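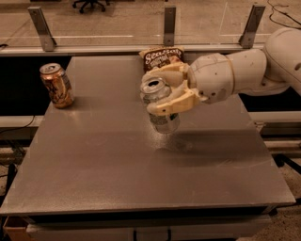 Canette en aluminium au-dessus d'un plateau métallique gris mat.

Rubrique : Équipement des collectivités > Tri et réemploi
Temps de lecture : 3 minutes
Dernière mise à jour : 2026-08-31

Compacteur mural Drestton : avis du service achats

Le Drestton est un compacteur manuel de canettes à fixation murale, proposé aux restaurants d'entreprise, aux foyers étudiants et aux établissements scolaires. Le présent avis porte sur le modèle à levier long, installé dans l'office attenant à la cafétéria de notre site de Bernitz. Il complète la fiche consacrée au Karneck, modèle à pédale, que plusieurs établissements du réseau utilisent encore.

L'appareil a été acquis au tarif catalogue, par l'intermédiaire du distributeur Doucette. Aucun prêt ni aucune remise n'a été accordé par le fabricant. Au cours de la période d'évaluation, 2705 canettes ont été compactées, toutes de format courant. Les boîtes de conserve en acier, exclues par la notice, n'ont pas été testées.

Installation

La platine se fixe par quatre vis, non fournies. Le gabarit de perçage imprimé au dos de la notice est exact, mais il se déchire facilement et gagne à être photocopié avant usage. Un mur porteur est indispensable. Sur une cloison légère, même renforcée, la platine a pris du jeu dès la première semaine et l'appareil a dû être déplacé. Il convient par ailleurs de prévoir un dégagement de 40 cm au-dessus de la poignée en position haute, cote que la notice ne mentionne qu'en dernière page.

Utilisation

L'effort demandé est modéré. Le levier descend régulièrement, sans à-coup, et la canette tombe directement dans le bac placé au-dessous. Les récipients doivent être vidés au préalable ; un reste de boisson suffit à provoquer des projections, contre lesquelles le carter transparent ne protège qu'en partie. Une canette déjà pliée se présente souvent de travers et oblige à relever le levier pour la repositionner.

Les agents de petite taille ont signalé que la poignée, à la hauteur de pose recommandée, se trouvait trop haut. Une pose plus basse règle la difficulté, au prix d'un bac de moindre contenance. Sur ce point, le Karneck conserve l'avantage.

Le niveau sonore reste acceptable dans un office fermé. Il est gênant dans une salle de restauration aux heures de service.

Entretien

Le rinçage à l'eau tiède suffit, à condition d'être quotidien. Les résidus sucrés s'accumulent dans la glissière inférieure, difficile d'accès, et finissent par freiner la course du piston. La butée en caoutchouc a été remplacée une fois. La pièce est facturée 32 euros par Doucette, montant que nous jugeons élevé, et le délai de livraison n'était pas précisé à la commande.

Appréciation

Le Drestton est un matériel robuste, adapté à un local technique doté d'un mur plein et d'un point d'eau. Le service achats en recommande l'acquisition aux établissements dont la collecte est régulière. Pour un usage occasionnel, un simple bac de tri est suffisant. Avant toute commande, il est conseillé de vérifier auprès du collecteur que les canettes écrasées sont acceptées, certains centres de tri demandant qu'elles leur soient remises entières.

Les demandes de commande groupée seront reçues jusqu'à la fin du mois de septembre, sous la référence interne 852.

Mots-clés : canettes, compactage, aluminium, restauration collective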